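I keep a running list on the inside of the pantry door, and every so often I type it up for whoever asks. This is the 7/14/25 version, with a few things crossed out and a few added after our move to the place on Gadar Street, where the pantry is really just a hall closet with big ideas.

## Dry goods and snacks

Start by taking everything out. I know, I know — you only wanted to find the crackers! But you can't tell what you own while it's still stacked up, and I once brought home a third jar of cumin because two were hiding behind the oatmeal. Pile it all on the kitchen table, wipe the shelves with warm water and a little dish soap, and let them dry all the way while you have your coffee.

Put things back by when you eat them. Breakfast goes together, baking goes together, and lunchbox snacks get a shelf of their own that the kids can reach. Boxes stand with the narrow end facing out, so you fit more across and can still read the name. Newest goes in back. My neighbor Elie Srour writes the month on every box top in fat black marker, and I've copied him ever since I found granola bars dated two Januaries ago.

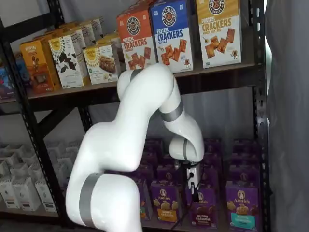 Cereal and crackers keep better if you roll the inner bag down tight and clip it before closing the flap. Clothespins work just as well as the fancy clips, and a bag of them lasts for years. If a box has gone soft at the corners, move what's left into a jar and cut the cooking directions off the cardboard to tape on the side (pancake mix especially, as I never can remember how much milk).

Flour and rice are another story. I freeze new bags for 6 days before they go in the closet, then let them come back to room temperature, still sealed, so they don't sweat. We had pantry moths once, the winter we lived over the bakery, and I'd do a good deal more than that to never have them again.

## Shelves that wobble

If your shelf rocks, check the floor before you blame the shelf. A folded bit of cardboard under one foot will do for a week or two, and a proper rubber shim will do for good. Keep the cans and the big oil jug down low and the light stuff up top. Tall units ought to be fastened to the wall, too — into a stud, please, and not just the plaster.

Next time I'll get to the freezer, which needs it badly.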